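**Thread: 1,000 demos by hand, is anyone getting anything out of it?**

**costhorpe_bench**
We've been asked to collect 1,000 examples of picking up and setting down small parts with a hand-held gripper. I've done a fair few evenings of it and I'm not convinced. The claim is that you wave the thing about, the learning system watches, and the arm copies you. What I mostly see is me getting better at using the gripper.

**zusik**
How many people are recording? If it's only you, the model learns your wrist.

**costhorpe_bench**
Two of us, me and Wahyudi Kwok. He goes in from the side, I come down from above. The instructions don't say which is right.

**villca_rob**
Neither is. You want both in there. We had 16 people on ours and the messy set trained better than the tidy one.

**zusik**
Better by what measure? I keep reading that and I've yet to see a number next to it. Mixed approaches on a small set gave us an arm that dithered halfway between the two.

**costhorpe_bench**
That's my worry as well. This is the view we record from, fingers open over the table:
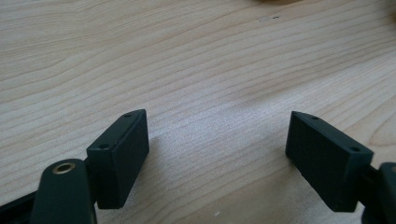 *Open fingers, pale wood, glare in the middle.*

Look at the shine on the wood between the fingers. I'd bet a fair bit of what gets learned is that table.

**linda_k**
Then change the table. Put a cloth down for some of the runs, shift the lamp for others. It's dull, but cheaper than arguing about it in November when the arm won't work in another room.

**villca_rob**
I wouldn't touch the lighting yet. Get a clean set first, train on it, see what breaks.

**linda_k**
And then record the lot again?

**villca_rob**
Not the lot. Some 20 extra per fault did it for us.

**zusik**
On your table, with your parts. Did you ever try it anywhere else?

**villca_rob**
One other bench. Same room, I'll give you that.

**zusik**
Right.

**costhorpe_bench**
I'll do half with a cloth and half without, and hold back a batch on the kitchen worktop for testing. If it can't manage the worktop I'm not recording the rest. Wahyudi says he's sticking with the side approach whatever anyone on here thinks.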